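Category: Student Work / Media and Communication / Term Projects

Who Gets the Last Word? Viewer Comments on a Reality Dating Finale

Imani Ferreira
November 9, 2025

1. Background

Stisuro is a dating show in which one lead meets a group of contestants at a rented house in Omville and sends people home each week until two are left. In the finale the lead picks one of them. A reunion episode follows a week later, with the cast on a couch and a host asking questions.

The third season ended in October. The lead, Ahonen, chose Visten in the finale, and in the reunion the two said they had already split up. The breakup took up most of the reunion hour. I wanted to know how viewers divided the blame, and whether their view changed between the two episodes.

My research question was: Do viewers who comment on a finale keep the same opinion of the couple after the reunion, or do they move toward whoever speaks last on screen?

2. Method

I collected comments from the two official episode threads on the show's fan forum. Together the threads had 2,670 comments when I saved them. I read every tenth comment starting from the first, and dropped any that were only a picture, a link, or a reply about something else such as the music. That left 273 comments to code.

Each comment got one of four codes: sides with Ahonen, sides with Visten, blames both, or blames the show. When a comment fit more than one code I went with the first opinion stated. A classmate coded 53 of the same comments without seeing my answers. We disagreed on 10 of them, mostly where one of us read a comment as sarcasm and the other took it straight. We talked through those and settled on a code for each.

I also asked people in my dorm who watched the season to talk with me after each episode. These were short talks in the second-floor lounge and I took notes by hand. I did not code them. I used them to check whether the forum sounded like people I could talk to in person.

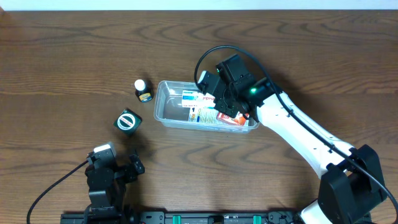
Fig. 1. Clear plastic bin with small packaged items on a wooden tabletop.

3. Results

After the finale, siding with Visten was the most common code. Many commenters said Ahonen had looked unsure during the proposal, and several pointed to the same long pause before the answer. Few people blamed the show at this stage.

After the reunion, support for Visten dropped and "blames the show" became the largest group. Commenters complained that the host read private messages out loud and that Visten got much less time to answer. Support for Ahonen went up a little, but less than I expected for the person who had the final segment.

Among people whose user names appeared in both halves of my sample, most kept the side they started with. The ones who changed mainly moved to blaming the show. Very few went from one member of the couple to the other.

The lounge talks were milder. People there said "it's just TV" more often than anyone did on the forum, and two of them had skipped the reunion and only seen clips.

4. Discussion

My guess going in was that the last speaker would win. The comments don't support that. The reunion did change opinions, but it pushed people away from the program more than toward Ahonen. One explanation is that viewers could see the editing more easily in a studio episode – the cuts to the audience were mentioned often.

A second possibility is that different people post after a reunion. The reunion thread had many names I did not find in the finale thread, so part of the shift could come from new commenters. My sample was too small to separate the two.

5. Limits

Forum users are not typical viewers. Moderators had also removed some comments before I saved the threads, and I have no way of knowing what those said. Coding only the first opinion in each comment probably hid some mixed feelings – long comments especially tended to start angry and end softer.

If I did this again I would save the threads on the night each episode aired and follow a fixed list of users through the whole season.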